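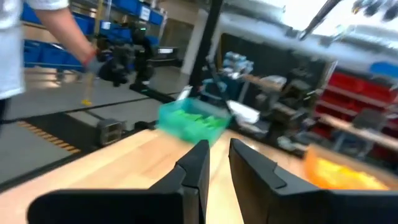 3. How I Asked People to Sort Their Stuff

I'll admit I came to this study through my own junk drawer. I wanted to know how regular people decide what goes with what at home, and why some of them (me included) keep re-sorting the same things every few months without ever feeling done. The reading I'd done before, mostly Hannelore Auer's Trevasham interviews, treats sorting as a kind of memory aid. I liked that idea a lot, but it didn't match what I kept hearing in people's kitchens!

So I visited eight households in June and asked each one to walk me through five storage spots of their choosing. I didn't pick the spots and I didn't tidy anything first. I just sat there with my notebook and a cup of coffee and let people talk, and boy, did they talk. The Parsons household spent most of an evening on one hall closet.

I coded 400 remarks by hand, using the Umby scheme with a couple of my own labels thrown in where it got too narrow. "Color" was one of mine. I almost left it out, and I'm glad I didn't, as it showed up far more than "use" did once I got into the kids' rooms and craft corners. 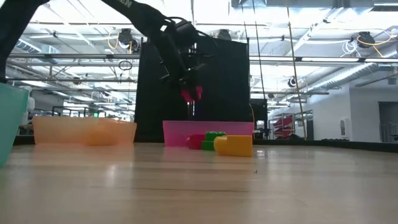 3.1 Color Before Kind

Auer argues that people group by kind first (all the pens, all the batteries) and only reach for color when kind runs out. My folks often went the other way. One dad told me he honestly couldn't say what was in the blue box, only that it was "the blue stuff," and he found things in it just fine. A retired teacher over in Fomireo had the same habit with her yarn, her buttons and, a little oddly, her tax papers.

I don't want to push this too far. Eight homes is a small group, and I knew two of the families already. Still, matching a thing to its container by color seems to save people a decision, and I suspect that matters most when they're tired. I come back to the tired part in Section 4.

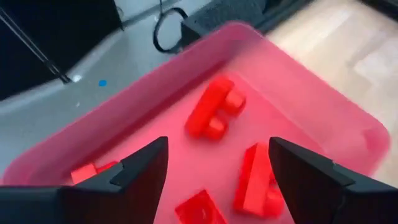 Figure 1. Red building blocks in a translucent pink tray.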